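About Miltora
By Toshio Aoki
Posted in April

Print this page | E-mail this page

Hi, and welcome! I'm Toshio, and I started Miltora because I couldn't stop asking people at parties where their words came from (I don't get invited to as many parties now). We're a small school for anyone who likes old languages, old scripts and the long arguments people have about both.
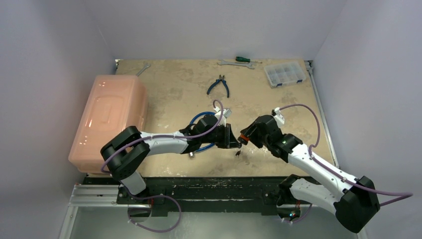
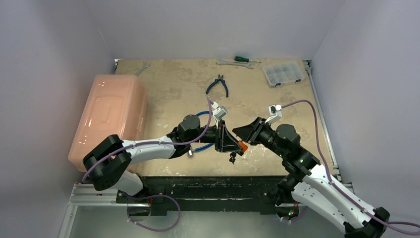 Two views over the worktable.

We began as a reading group of six, meeting on Monday evenings with one battered Greek grammar between us. Hatsue Kamata joined in the second month and wanted to do Coptic, so we did Coptic, badly, for a year. She teaches it properly now, and her beginners' class is the one that always fills first. I still sit in on it when I can.

These days we run eight courses. Maiara Coutinho has Akkadian and the cuneiform weekends, Sayaka Imai teaches Middle Egyptian, and Kazuhiro Ikeda looks after Greek and anything with a Phoenician letter in it. I do the general course on how alphabets travel, which starts with a lot of ox heads and ends wherever the group drags it - last spring that was runes, and I had to do some very fast reading!

You don't need any background to join. A good half of our students have never studied a language outside high school. What we do ask is that you bring your sources. We love a wild theory about a word, we really do, but we'll want to look it up with you, check the dates and see if the sounds match. Some of mine haven't survived that (I was very fond of one about labyrinths).

Our library is called Utero, after a typo on the first sign that we never fixed. It has about 600 books, mostly dictionaries and grammars, and students can borrow anything except the big Greek lexicon. Ask Kazuhiro about the lexicon. Or maybe don't.

Every summer we also take a group out to Drumutholm for a week of reading inscriptions aloud and eating too much bread. Places go to current students first, then to whoever writes to us.

If you're curious, drop in on a Monday and sit at the back. The first class is free and there's usually tea.

We use cookies to remember your settings. By continuing to use this site you accept our cookie policy. OK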